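Mar 1, 2008

Notice is hereby given to readers of this journal that the table arrangements adopted in February will remain in effect. The long table is to be covered before any food is set out, and each place is to receive one folded napkin. Cloths from the Drurkance cupboard should be returned there by 5 p.m.

I have also reviewed the matter of lunch containers with Přemysl Kolář. We agreed to keep the lidded kind, as they stack well and may be carried from the Šimko kitchen without a tray.
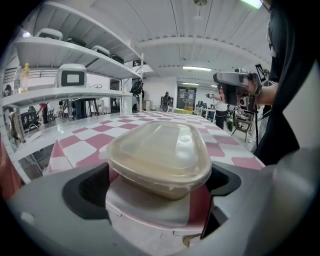

*Lidded container and white napkin on the checkered cloth.*

The present supply stands at 40 containers and 300 napkins. A further order has been placed with Flalau under number 1021. Persons wishing to borrow containers for the Prundska luncheon are requested to write to me in advance and to return the lids with them.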